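Vameck Grasp Planner: Frequently Asked Questions

Last updated June 15, 2020

Welcome, and thank you for stopping by! We put this page together out of the questions that come into the help inbox week after week, and we've tried to answer them the way we would if you were sitting at the next desk. If yours is missing, please do write to us. Half of what you see below began as an email from somebody who was stuck.

What does Vameck do, in plain words?

Vameck takes a depth picture of a table, works out which places on an object a two-finger gripper could reasonably take hold of, ranks them, and hands your motion planner a list of poses with a score next to each one. It doesn't move the arm. That job belongs to Areck, our control layer, or to whatever controller you already have and love. Plenty of people run Vameck with a controller they wrote themselves years ago, and that's perfectly fine with us.

Do I need Areck to use it?

No. You need something that can accept a pose and a finger opening and report back where the arm is. If you do have Areck, the two find each other on startup and you can skip most of the setup page, except for the part about tool offsets (please don't skip that part, we beg you).

Why does the planner have such a hard time with baskets?

Oh, we get this one a lot, and we have a soft spot for it. Most of our early work was done on boxes and mugs, where the surface is solid and the depth camera gives back a nice clean shell. A basket is full of gaps. Some of the depth points land on the strands, some go straight through to the table, and a good number end up hanging in between, at a distance where there is no material at all. An older version of Vameck would average all of that into a soft, lumpy surface and then very confidently propose a grasp on thin air.

Since version 20 we keep those in-between points separate and fit a curve along the rim first. Anything with a raised, loopy edge benefits from this, and the setting is called open_rim. It is off by default, so you'll want to turn it on in the object profile and then rerun the scoring step.

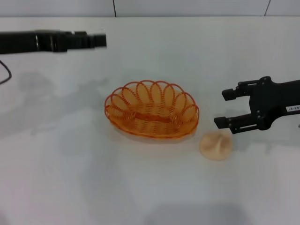

Orange basket and a smaller beige object on the table, with both arms clear of the basket.

What about small things sitting close to the object I want?

The planner treats anything above the table plane as either the target or an obstacle, and where the gap between the two is narrow, it can lump them together. If your segmentation view shows two things in one color, lower merge_distance a little at a time until they come apart. Try not to lower it all the way in one go! With woven or looped objects a very small value will chop the target itself into pieces, and then you'll be back here reading the previous question again.

We also suggest checking the approach path as well as the final pose. A gripper with its fingers held apart takes up a fair amount of room on the way in, and a perfectly good grasp can have a lower finger passing right through the neighbor. The option sweep_check does this for you. It adds 27 milliseconds per candidate on our bench machine, and we leave it on all the time.

Can it plan for two arms at once?

Yes and no, and we're sorry that the answer isn't shorter. Vameck will score grasps for both arms and tell you which arm has the easier reach. What it won't do yet is plan a true two-handed hold, where both grippers share the load. For now, the arm that isn't chosen is handled as an obstacle at its current joint positions. If your second arm is moving during planning, freeze it first or send updates through Areck, or the planner will be working from stale positions.

We hope to have shared holds in the August release. It has slipped before, so please don't plan a demo around it.

Should I grasp a basket by the rim or by the wall?

By the rim, nearly always. The rim tends to be the stiffest part, and it is also the part the camera sees best from above. The tradeoff is tilt. When you hold a bowl shape at one edge, its weight sits well off to the side of the fingers, and the whole thing wants to swing down. Areck has a setting for this, tilt_allowance, given in degrees. We start at 12 for light objects and work from there. If you set it to zero, the controller will fight the tilt with the wrist, and you may see small corrections that go on and on.

The wrist camera is a great help at this stage, and we'd encourage you to record from it even if you only plan from the head view. The contact check compares the finger gap against the rim thickness in your profile, and it's much easier to make sense of a rejected grasp when you can look at the fingers up close.
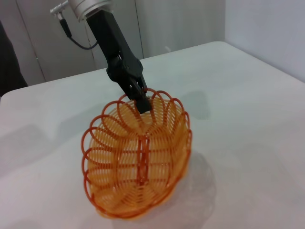 Barroso wrote in to say that the contact check kept rejecting good rim grasps until the minimum thickness in the profile was cut in half, and asked whether the default couldn't simply be lower. It's a fair point. The default was picked for mugs and cartons, and a thin strand can easily fall under it. We don't want to lower it for everybody, as people with solid objects rely on it to catch a gripper that has closed on nothing, but the next update will use a separate, smaller default whenever open_rim is on. Until then, set min_contact by hand in the profile.

My scores change every time I run the planner. Is something broken?

Probably not! Candidates are sampled at random, so the list will shuffle a bit between runs. If you need the same answer twice, for a regression test or just for your own peace of mind, set a fixed seed in the run file. We use 2003 in all of our sample files, and you're welcome to keep it. If the top grasp jumps from one side of the object to the other with the same seed and the same input, please send us the log.

What should I include when I report a problem?

The run file, the object profile, the depth picture as it came off the camera, and the planner log. A video is lovely to have, but the log is what we open first. Please also mention which gripper model file you loaded. A surprising share of the odd cases come down to a finger length that belongs to some other gripper.

Where does the name Clarnska come in?

Clarnska is the name of the message format that Vameck and Areck use to talk to each other. You'll run into it in the log headers and in one or two error messages. Unless you're writing your own controller, you can safely ignore it, and if you are writing your own, the format guide is linked from the downloads page along with a small checker that reads your messages and points out missing fields.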